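羽绒被送自助洗衣店烘干，里面的绒结成团怎么办？

分类：家居生活 > 洗涤护理
浏览 2,610

Rania Akl 发表于 2021年12月8日

我家有一床双人羽绒被，用了好几年，一直只晒不洗。上个月孩子把牛奶打翻在上面，只好整床洗掉。家里的滚筒洗衣机塞不进去，就拿到小区外面的自助洗衣店，用大容量机器洗了一遍，再换到烘干机里烘。

烘完拿出来，面料摸着是干的，可是被子薄了一大截，隔着布能捏到一块一块的硬团，四个角几乎是空的。拿回家在阳台上晾了两天，拍也拍过，没什么变化，凑近了闻还有一点腥味。

想请教几件事：
一、这床被子是不是洗坏了，还能不能恢复？
二、再烘一次的话选什么温度，烘多久？
三、有人说羽绒只能干洗，对不对？
四、干洗店报价300元，重新翻弹充绒另算，值不值得做？

被子水洗标上写的是可水洗、低温烘干，填充物是白鸭绒，充绒量那一行已经磨得看不清了。面料是全棉的，格子是缝死的那种。先谢谢各位。

Everett Begay 回复

没坏，就是没干透。拿回去再烘，中间多拿出来抖几次就好了。我家的也这样过。

Narayanan Bangera 回复（提问者已采纳）

我在洗涤行业做过几年，后来转去做家纺售后，这类情况碰到得很多。先按你的顺序答，再写具体做法。

一、多半能恢复。羽绒泡过水以后绒丝会互相粘住，外层面料先干，里面的团还含着水，所以手摸表面觉得干了，捏下去是硬的。腥味也是同一个原因，鸭绒带潮的时候味道最明显。真正洗坏的被子，捏开团以后绒是碎的，像粉末，抖的时候会从针脚里往外飘。你说的情况里没有这一条。

二、选低温。全棉面料耐得住中温，但是标上写了低温就照标来，无非多花些时间。时间没有固定的数，看被子的大小和湿的程度。双人被第一次烘完不够，再加两三轮很正常。

三、不对。以水洗标为准。标上有水洗盆图案的都可以水洗，干洗溶剂用多了会带走绒上的油脂，反而影响蓬松。有些被子面料是真丝或者带胶涂层，那一类才需要送干洗。

四、先别花这个钱。自己重新烘过还是不行，再考虑充绒。去之前问清楚充的是什么绒、充多少克、当面拆还是拿走拆。

下面是重新烘的做法。

准备
带三四个干净的网球，或者专门的烘干球。新网球第一次用会掉毛，先套一只旧棉袜，袜口扎紧。再带一条干的大毛巾，第一轮一起放进去吸水。被套要拆掉，拉链和系带理好，别挂在滚筒里。

选机器
挑店里容量最大的一台。被子放进去以后，滚筒里至少留三分之一的空，塞满了翻不动，外面一圈很烫，中间还是湿的。开机之前伸手进去摸一圈，看有没有上一个人落下的袜子、纸巾，再看看滤网上的绒毛清没清。滤网堵着，烘多久都不干。自助店的机器一般都有编号，付款的时候对一下门上的号，选错了机器钱不好退。
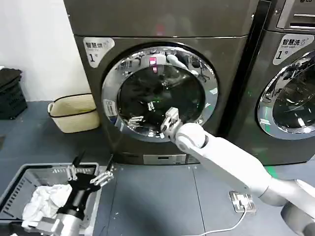
分轮烘
1. 第一轮低温，毛巾和球一起放。结束以后马上取出来，不要闷在里面。
2. 把被子摊在折叠台上，顺着格子一格一格捏，摸到团就用两只手的指腹往两边搓开。别用指甲抠，也别拿棍子抽打，绒丝容易断。
3. 提起两个角用力抖，换另外两个角再抖一遍。
4. 翻个面放回去，毛巾拿掉，球留着，烘第二轮。
5. 重复到捏不出硬团为止。最后可以用冷风吹一会儿，让里面的热气散掉。

检查
被子取出来放凉以后再判断，热的时候摸不准。对着灯光看，每一格里的绒应该是散开的，没有深色的块。再把鼻子凑近四个角闻一下，角上最难干，还有味道就再来一轮。

回家以后
不要马上装袋。搭在通风的地方过一夜，避开暴晒。收纳的时候用透气的棉布袋，真空压缩袋偶尔搬家用一次可以，整个夏天压着就不合适了，到九月拿出来会很难回弹。

你提到格子是缝死的，那四角发空应该只是绒缩成了团，绒跑不到别的格子里去，搓开以后会鼓起来。如果搓开了还是空，才是绒量本身不够。

Senthil Murthy 回复

补充两点。

楼主的被子沾过牛奶，奶里的蛋白质遇热会凝住，要是洗的时候没洗掉，烘完会留下一圈发黄发硬的印子，味道也可能是从那里来的。先找到打翻的位置看一看，有印子的话，用冷水加一点羽绒专用的中性洗涤剂局部擦洗，擦干净再去烘。不要用加酶的洗衣液，也不要用柔顺剂，柔顺剂会让绒贴在一起。

另外充绒这件事我做过一次，那家店报价看着不高，后来加绒、换内胆一样一样往上加，最后的钱够买一床新的了。你这床只用了几年，按上面的办法自己弄比较划算。

Rania Akl 追加

按二楼的办法又烘了三轮，中间搓得手酸，基本都散开了，只有靠脚那一头还有两格偏硬，打算改天再去烘一次。牛奶的位置确实有一圈淡黄印，冷水擦过以后浅了很多，味道没有了。干洗店就先不去了，谢谢大家。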